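Giltow 桌面装袋与摆放图片集 说明文件

先看这个再下载。写得比较赶,有错直接提issue。

一、这是什么

一批桌面小场景的图片,内容是袋子、装饰花、小块状物件,还有衬在后面的各种墙纸。主要围绕“桌上怎么放、袋子怎么收”这件事。图片共579张,分2个文件夹,每个文件夹自带一份标注表。

名字取自项目代号Giltow,没有特别含义。早先内部叫过Fistgate,旧脚本里还能搜到这个词,等于同一批东西,不要当成另外一套。

二、目录

giltow_a 桌面以深色为主,背景墙纸花纹大
giltow_b 桌面以浅色为主,背景素一些
labels_a.csv
labels_b.csv
words.txt 物件用词表
changes.txt 改动记录,想起来才写,不全

文件名里的数字是入库顺序,跟内容没有关系。中间有跳号,是删掉重复图之后留下的空档,不用来问少了哪张。

三、桌上的东西

按类别写,细的去看words.txt。

袋子。这批图的主角。塑料袋最多,布袋其次,纸袋少。塑料袋分素面和带印花两种,印花只记大类(花、字、格子、其他),不记具体图案叫什么。袋口状态单独一列,填:敞开、拧住、折下、看不清。袋身状态也单独一列,填:撑起、塌下、揉皱、看不清。两列互不影响,揉皱的袋子袋口也可以是敞开的。

装饰花枝。仿真花,樱花样式的用得多,也有绿叶枝条。花枝一般靠边放,会压到桌沿外面去,也会盖住后面的东西。被花盖住一半的物件照样要标,遮挡列填“部分”。

小块状物。颜色深浅都有,用来占位置、挡路、垫东西。材质一律不写,只写颜色和大致形状。之前有人按印象填了“木块”“橡皮”,已经全部改回“块”。

桌面。大理石纹的、木纹的、纯色的。石纹桌面只写颜色和纹路颜色,是真石头还是贴面不管。深色石纹上的白线有时候会被误标成绳子,改过一轮,估计还有漏的,看到请报。

墙纸。竹叶、草叶剪影的一种,细条纹的一种,还有纯灰。墙纸上的叶子不算物件!不要框。这条强调过很多次了。
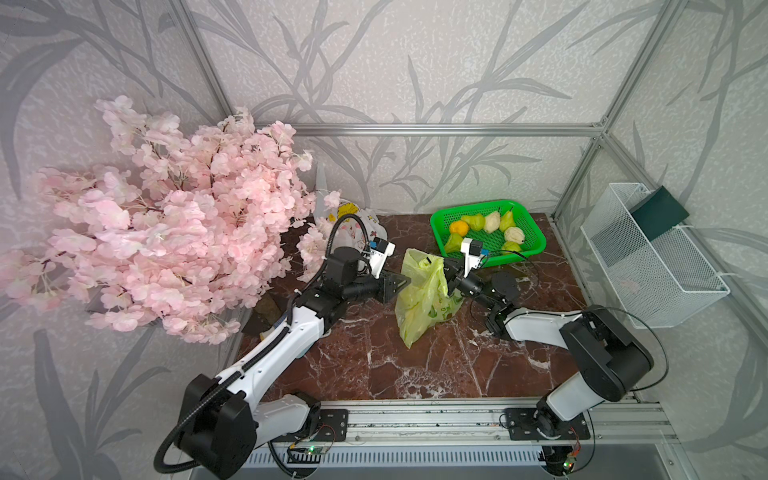 四、标注怎么做的

每张图先写一句短说明,再填表。短说明只写桌上有什么、挨着什么,不写好不好看,也不猜袋子里装的是什么。袋子里的东西只有透出来或者露出来才填,填不了就空着。空着不等于空袋,这一点用的时候要小心,labels_a里有一列叫inside,空值很多,统计时请先去掉。

左右以看图的人为准。前后以离桌沿远近为准,近的是前。上下只用在叠放的情况。

遮挡分三档:无、部分、大半。完全看不到的不标,哪怕前后几张里明明有。每张图单独看,不跨图推断。

每张图由2个人各标一遍,对不上的再坐下来商量。商量完还是对不上的,填“看不清”。这一档不是垃圾桶,但是确实装了不少东西,做分类实验时建议先单独跑一下看看比例。

颜色词收得很紧,一共就是白、灰、黑、红、粉、黄、绿、蓝、棕、紫,再加“深”“浅”两个前缀。红棕写“深棕”,淡粉写“浅粉”。不用“米色”“酒红”“藕粉”,每个人理解都不一样。印花袋子写底色,花的颜色另起一列,最多填两种,多的写“多色”。

五、表里的列

id 图片编号
place 左、中、右,再加前、后
item 物件名,必须在words.txt里
color 主色
print 有无印花
print_color 印花颜色
mouth 袋口状态,非袋子留空
body 袋身状态,非袋子留空
cover 遮挡
inside 看得见的袋内物
note 随便写,不保证格式

note列请勿拿来训练,里面有标注时互相留的话,还有几条买菜清单,忘了删。

六、摆放的一些习惯

想自己补图的可以照着来,风格接近就行。

先铺桌面,再挂墙纸,再放花枝,袋子最后。花枝放太早会一直碰,花瓣掉桌上很难捡干净。袋子不要放得太正,稍微歪一点,袋口拧一下或者塌一下都行。新袋子有折痕,太挺,先揉两把再上桌。

块状物放在花枝边上或者花下面都可以,露出一点就够。别全藏进去,藏进去就没法标。

浅色袋子配深色桌面好认。浅色袋子配浅灰墙纸就费劲,边缘糊在一起,这类图我们保留了,cover填“无”,但框的边可能有偏差。白袋子揉皱以后尤其麻烦,袋口和提手经常分不开,统一算进袋身,不单独框提手。

一张桌上放两个以上袋子时,按从左到右编号。后来挪过位置的,编号跟着图走,不跟着袋子走。所以同一只袋子在不同图里编号可能不一样,正常。

七、已知问题

giltow_b的墙纸类型有一部分填反了,细条纹写成了纯灰。在改。

“枝”和“花”早期混用。现在统一:整枝叫“花枝”,散落的单朵叫“花”。labels_a已经改完,labels_b改到一半。

石纹桌面的反光偶尔被标成白色块状物。能删的删了。

有2条记录的place写成了“左右”,应该是手滑,还没查出来是左还是右,先留着。

words.txt末尾有几个词没有用到,是从Ferkard那份旧词表直接拷过来的,懒得删,不影响读取。

印花类型里“其他”占比偏高。星星、水果、小动物全塞在里面了。下一版考虑拆开,但是要重看一遍图,时间没定。

八、适合拿来做什么

物件识别、遮挡判断、袋口状态分类、写图片短说明,都可以试。想研究花纹背景对识别的干扰,直接用giltow_a,背景叶子图案大,跟花枝搭在一起很容易混。

不适合做重量、材质、容量相关的事。表里没有这些信息,从图上硬猜也不靠谱。

也不适合当家居搭配参考。墙纸和桌面是手边有什么用什么,竹叶配樱花纯属凑巧,审美问题概不负责。

数量不算大,单独训练可能不够,建议当补充或者拿来测试。划分训练和测试时按桌面布置来分,不要随机抽,同一套布置的图很像,随机抽分数会虚高。布置编号在labels表的id前两位。

九、读取时注意

csv是UTF-8,带表头。用某些表格软件打开中文会乱玛,导入时手动选编码就好。空值就是空,没有填NA。逗号用的是半角,note里如果出现半角逗号,整格会加引号。

图片方向都已转正。不需要再转。

两张表不要直接上下拼接,id有重号。先给id加上a或b的前缀再合。列顺序是一样的。

十、改动

2018年10月11日,整理成现在的目录,加了这份说明,旧代号从文件夹名里去掉。

更早的改动在changes.txt里,三月那次最大,颜色词全部重收了一遍,那之前拷走的版本请不要再用。引用时写Giltow加文件夹名即可,转发请把这份说明一起带上,不要只发图。

十一、还没做的

labels_b剩下的花枝改名
墙纸类型重查
袋子提手要不要单独框,还在吵
Tymoshchuk那边要的英文用词表,译了袋子和桌面两部分,花枝部分没动
note列清理一遍,买菜清单删掉

有问题写issue,标题里带上图片编号,不然找起来太慢。一次报多张的话,编号一行一个,不要写“那几张粉色的”,粉色的很多。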